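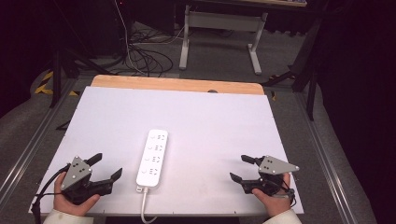 Photo: Esmaeil Moradi

In April my wife and I decided to ask for a mortgage. We have lived in this country for eight years, and for all of that time we paid rent. I want to write down how it went, while I still remember the order of things.

First I went to my own bank, where I keep my salary. The woman there was polite, but she looked at my file for a long time. My credit history was short. I had always been proud that I never borrowed money, and now this was a weakness. She told me to open a credit card, use it a little every month, and come back after one year.

A colleague, Golestani, gave me the name of a small lender called Kondis. They also do manual underwriting, which means that a person reads your papers and the computer does not decide alone. They accepted our rent receipts and our phone bills as proof that we pay on time. I had kept all the rent receipts in a shoe box, and my wife stopped laughing at this box.

The list of documents was long. In the end I sent them 47 pages. Two times they asked for the same bank statement, and one time they wanted a letter to explain a deposit from my brother. If somebody in your family helps you with the down payment, please prepare the gift letter early. Ours had to be signed again because the date was missing.

We put 10 percent down, so we must pay mortgage insurance every month. I did not understand this at first. I thought the insurance was for us, if I lose my job for example. It protects the lender. The loan officer explained it to me twice, with patience, and she also told me at what point I can ask to remove it. I wrote this in my notebook.

I also asked for an offer from Alska. Their rate was a little lower, but the fees were higher, and we do not know how long we will stay in this house. We compared both papers at the kitchen table until very late – my tea was cold two times – and we chose Kondis.

From the full application to the keys it took 14 weeks. The house is on Dorden Street and it needs a new water heater. The first payment leaves my account next month.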